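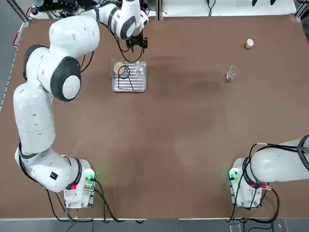 Search the archive
Search

Kitchen & Table > Small Fixes

How to Corral Small Glassware on a Tray

By the Dundance house desk, July

Small glass things have one ambition, which is to reach the edge of the table. A tray slows them down. If you own more than two little beakers, cups or cordial glasses, you need a tray, and you probably have one already, under something.

What you need

A shallow metal tray, rectangular, with ridges across the bottom. Mine is 18 inches long. The ridges keep glass from skating when you carry it, and they also keep crumbs forever, so have an old toothbrush handy.
A round coaster or disk for anything that needs a flat spot.
A clear table. A brown one is ideal, as clear glass on white vanishes until your elbow finds it.

1. Take everything off the tray. Yes, the rubber bands too. Wipe it, then go down each ridge with the toothbrush. Dry it properly or you'll get rings.

2. Set the tray in the middle of the table, well back from you. The front of the table is for hands.

3. Put the flat things down first, to the left if you're right-handed. A round disk goes straight on the ridges. Give it a push, and if it rocks, turn it a little and try again.

4. Deal with the wire. Every tray collects a loop of black wire that goes to nothing anyone can name. Coil it, put it in a drawer, and expect it back by August.

5. Bring in the glass one piece at a time, held low down. Stand it on the right side and leave a finger's width around each one. Tall pieces go at the back. A narrow base should straddle two ridges; if it tips into the groove, it belongs on the disk.

6. Cups last. A small white cup is easy to see, so it can live outside the tray until you run out of other decisions.

7. Lift the tray an inch and listen. Clinking means too close. Spread things out and lift again.

The whole business takes about 20 minutes, 10 if you skip the toothbrush, and I'll know.

If the tray is too slick even with ridges, cut a piece of shelf liner to fit. I used the Flando kind, which smelled like a new shower curtain for a week and has behaved itself ever since.

Filed under: trays, glass, things that roll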